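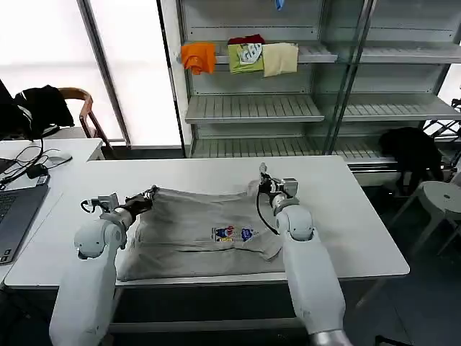

What makes a folded T-shirt stay flat on a shelf?

The width of the fold has to match the depth and width of the space it goes into, and the thickness has to be even from one side to the other. If the sleeves end up stacked on one side, the pile leans, and a leaning pile comes down the first time somebody pulls a shirt from the middle.

That is the answer Oleksandra Kravets gives to most of the people who take her folding and storage course at Pindari, a clothing reuse store in Temgate that sorts, folds and shelves secondhand knitwear and cotton tops. She has run the folding side of the store for long enough to have written its work sheet three times over. The current version covers one page, front and back. We talked at a folding table in May, before the store opened, and the conversation stayed close to that page.

She begins with the surface. A folding table should be smooth, hard and a plain color, she says, and white is the usual choice. "On white you see lint, you see a loose thread, you see a stain on anything except a white shirt. For white shirts I put down a dark mat." A cloth cover is a mistake in her view. Cotton jersey grips it, so the lower layer stays put while the upper layer moves, and the side seams drift out of line. On a smooth top both layers slide together.

Table height matters less than people expect, provided the folder doesn't have to bend. Depth matters more. A shirt laid out with the collar pointing away needs its full body length in front of the folder plus enough margin for the sleeves to open out. When the hem hangs over the front edge, its weight pulls the body down and the fabric stretches along the grain. The effect is small on a new shirt. On an old one with a tired knit, it can be enough to make the two halves come out at different lengths.

Kravets divides the work into laying out and folding, and she puts most of the time into the first part. A garment out of a basket arrives in a heap. The first task is to find two reference points, and she teaches people to use the shoulder corners, where the sleeve seam meets the shoulder seam.

"If you hold both shoulders and lift, the body drops straight under its own weight," she says. "Then you lay it down from the hem toward the collar. If you hold it anywhere else you spend your time correcting."

People who start from the hem tend to get a straight lower edge and a twisted neck. People who start from one shoulder only, which is common when the other hand is occupied with the pile, get a diagonal crease that runs from the held corner to the opposite hip. The crease can be smoothed out by hand, though the side seams have usually rotated by then. Her work sheet says to pick the garment up again if a seam is more than a thumb's width from the edge.

Sweatshirts follow the same order with one difference. The rib at the hem pulls inward, so the body is wider than its lower edge, and a straight fold line from shoulder to hem leaves a bulge at the waist. She folds to the width of the rib and lets the body tuck in above it.

A small mark near the middle of the chest is useful, she points out. A khaki-gray top with a little cartoon print in blue, red, yellow and white, for instance, gives the folder something to center on even when the cloth is badly wrinkled. "You can't see the middle of a plain shirt. You guess it from the collar. With a small print you have two points, the collar and the print, and two points make a line." She adds that prints are not always placed square to the body, especially on cheaper shirts, and that the collar should win when the two disagree.

The question of which side faces down depends on where the shirt is going. For a display shelf the print should finish on top, so the shirt is laid face down and folded toward the back. For a drawer where shirts stand on edge, the print should finish at the folded edge. In storage, where nobody will look at the shirts until the season changes, she folds face inward to keep the print away from dust and from the shelf above. Thick rubbery prints get a sheet of tissue between the layers. They can stick to each other in a warm room.

The folding itself takes less explanation. One side comes in to the center line, and its sleeve is turned back down along the outside edge. The other side follows. The hem comes up by a third and the remaining length is folded over it. Kravets wants the sleeve to lie along the body and never across it. A sleeve across the body adds two layers in one band and none elsewhere, and the folded shirt then rocks when pressed with a flat hand.

"Press it in the center, then press each corner," she says. "If a corner lifts, there is a sleeve in the wrong place or air in the fold. Air you can push out. The sleeve you have to do again."

For new staff, Pindari keeps a Grabner folding board, a hinged sheet with a center panel that sets the finished width. She doesn't object to the board. It gives the same width every time, and width is the dimension most likely to vary between two people. It does nothing for layout, so a twisted shirt comes off it as a twisted rectangle. Her rule is that a new folder uses the board for the first 43 shirts of a shift and then works by hand, comparing against one shirt from the board. I asked why 43. It was the number in the bundle she first tested it on, and she never found a reason to change it.

Much of the rest of our talk was about shelves. The store uses a Skultura system in painted metal, and Kravets has views on slatted shelves in general. Their advantage is air. Cotton that goes onto a solid board with a trace of dampness in the seams will hold it, and the lowest shirt in the pile starts to smell. On slats the moisture has somewhere to go. The disadvantage is marking. A heavy pile left for a season on narrow slats will take the pattern of the slats into the bottom garment, and a light knit will sag into the gaps.

Her remedy is a sheet of stiff card under anything that will stay longer than a few weeks. Under a short pile of shirts in regular use she leaves the slats bare.

She is strict about the top shelf. At Pindari it stands at 181 centimeters, and she limits it to a single layer of folded garments, set side by side in bright or clearly different colors. An orange shirt, a lime-green one and a cream one can be told apart from across the room, and no one has to lift anything to see what is there. Dark red next to black is harder under shelf shadow, and she keeps those two apart. Tucking one garment behind another is allowed only when part of the rear one can still be seen.

"On a high shelf you work by feel," she says. "Your eyes are below the shirt. If there is a second shirt under it, you will bring down both."

Windows are the other hazard. Folded cotton next to a window fades along the exposed edge first, and the result is a stripe at the fold that no washing will remove. Lime, orange and most reds are poor at resisting light. She turns such shirts end for end when restocking, which spreads the fading over two edges and makes it less obvious, and she moves anything that has gone a full season without being picked up. Glass panels in front of shelving keep dust off but do not, in her experience, do much about light.

I asked about chairs, having noticed how many people keep a jacket over the back of one. Kravets treats the chair as a legitimate place for outerwear in use that day. A curved wooden back holds the shoulders better than a hook does, because the load is spread across the yoke. Overnight is another matter, particularly for a heavy jacket with things in the pockets. The pocket side drops and the lining takes the strain.

She asks that no folding be done on a desk that is also in use for something else. Cables catch on loose knits, and a power adapter under a shirt leaves a bump that the folder will smooth around without noticing. The store keeps its stock computer on its own desk for that purpose.

A full bay at Pindari holds 108 folded tops when every pile is folded to the same width. Before the work sheet, the same bay was always full and nobody knew what it held. Piles of different widths waste the space between them, and the waste is hard to see from the front. Kravets set the present width by measuring the shelf, subtracting a finger's gap for each pile, and dividing. She recommends the same method at home, using a strip of cardboard cut to the result and kept in the drawer.

On speed she was unwilling to give a target. A folder who is slow at layout and quick at folding is working correctly, she says, and the reverse is what she looks for when piles start to lean. Wrinkles are not a folding problem in her terms. Light ones relax under the weight of the pile in a day or two. Deep ones were set in the dryer, and those shirts go back for steaming before anyone tries to fold them.

The last item on her sheet concerns taking a shirt out again. One hand goes flat on the shirts above, the other draws the chosen one forward by the folded edge, and the pile is pressed down once before the hand comes away. The next printing will move that item to the front page.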